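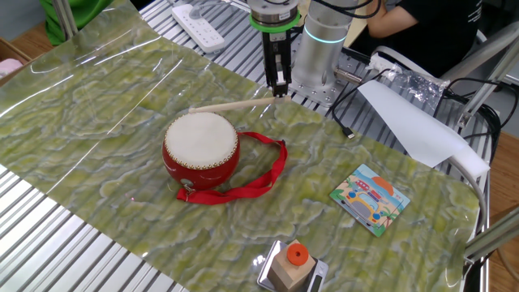
The Tufa gripper holding a drumstick above a small red drum.

Setting Up the Tufa Gripper Kit for Tool-Holding Tasks

This guide is issued by Priltstead for customers who have received the Tufa gripper kit and intend to use it for tasks in which the arm holds a stick, handle or similar tool. It covers mounting, the first power-up, grip settings and the recording of a short trial run. Basic arm installation is described in a separate guide and should be completed first.

Allow one working session for the full procedure. A second person should be present during the first powered movement.

What the kit includes

The standard kit contains the gripper, two black fingers, the adapter ring, a set of mounting screws, a hex key and a printed quick-start card. The Parnine control software is supplied as a download with the order confirmation. The arm, the table and the base plate are not part of the kit and may be ordered through Westine, our distribution partner, or sourced elsewhere.

Customers who purchased the earlier version of the kit should note that the adapter ring has changed. The old ring does not fit the current gripper body, and the two should not be forced together.

Before you begin

Confirm that the base of the arm is bolted down and that none of the bolts can be turned by hand. Switch off the arm at the controller and unplug the gripper cable if one is already attached. Remove from the reach of the arm anything that would be damaged by a light knock.

The table does not need to be completely bare. Many customers keep several task objects on the surface at once, and the software allows each to be given its own work area. Sheets and mats should lie flat, with loose corners taped down on the side nearest the arm.

Step 1. Attach the adapter ring

Place the adapter ring against the flange at the wrist and turn it until the locating pin enters its hole. Insert all of the screws by hand before tightening any of them. Tighten in a crossing pattern, a little at a time, until the ring sits flush. A visible gap on one side means that the pin is not seated, and the ring should be taken off and refitted.

Step 2. Mount the gripper

Raise the gripper to the ring with the fingers pointing down and the cable socket facing the back of the arm. Secure it with the shorter screws. Run the cable along the arm and leave enough slack for the wrist to make a full turn in each direction. Cable ties should be snug but should not pinch.

Step 3. Power up and connect

Restore power and open Parnine. The gripper should appear in the device list within 20 seconds. If it does not, close the program, reseat the cable at both ends and try once more. Should the device still be missing, enter code 2845 in the service window to produce a connection report, which our support desk will request.

Select Open Fully, followed by Close Fully, with nothing between the fingers. Both fingers should move evenly and stop together. Uneven travel at this stage is nearly always a loose finger screw.

Step 4. Set the grip

Grip force in Parnine is entered on a scale that ends at 100. For a wooden stick we recommend a starting value of 30. Higher values hold more firmly but may mark soft wood, and they leave less give when the tip meets a surface.

Open the fingers and hold the stick between them by one end, keeping your own fingers clear of the closing path. Choose Close Slowly. When the gripper has stopped, pull gently along the length of the stick. It should not slide. Next, press lightly on the free end. A very small amount of movement is acceptable and is useful for striking tasks – a stick held completely rigid passes every impact back to the wrist.

Save the setting under a name that identifies the object. "Stick, wood, by end" is more helpful to a colleague than "Test."

Step 5. Teach the starting position

Using manual guidance, bring the arm to a position in which the stick is horizontal and passes a short distance above the drum or other target. Avoid beginning with the stick in contact. Save this as Home for the task. Each cycle will begin and end here, and a clear gap makes it much easier to see whether the target has shifted between cycles.

A drum that rests directly on a smooth sheet may creep under repeated strikes. A thin rubber pad beneath it is normally sufficient. If the drum has a carrying strap, lay the strap on the side away from the path of the stick.

Step 6. Record a trial run

Set the arm to its lowest speed. Press Record, guide the stick down until it touches the drumhead, return to Home and press Stop. Play the movement back at the same speed while the second person keeps a hand near the stop button. Speed may then be raised one level at a time.

Review the stick after each increase. If it has turned in the fingers, raise the grip value slightly and repeat the run before continuing.

Using the kit with other objects

The same steps apply to blocks, puzzle boards and other light items, with two differences. Flat boards should be gripped by an edge that can be reached from above, and it may be necessary to raise the board on a spacer. For small blocks, the fingers should close across the narrower side.

If you do not know the weight of an object, weigh it on a kitchen scale before the first lift and enter the figure in the Payload field. Leaving this field empty will not prevent the arm from moving, but the collision warning will be less reliable.

Care and storage

Wipe the fingers with a dry cloth at the end of the day. Solvents must not be used on the finger pads. Check the adapter screws weekly during the first month of use and monthly after that.

Support

Technical questions are answered by the Priltstead applications desk, led by Trilok Dwivedi. Please have your order reference and, where relevant, the connection report at hand. Replacement fingers and pads are available from Westine. Orders for the wide finger set will open in November.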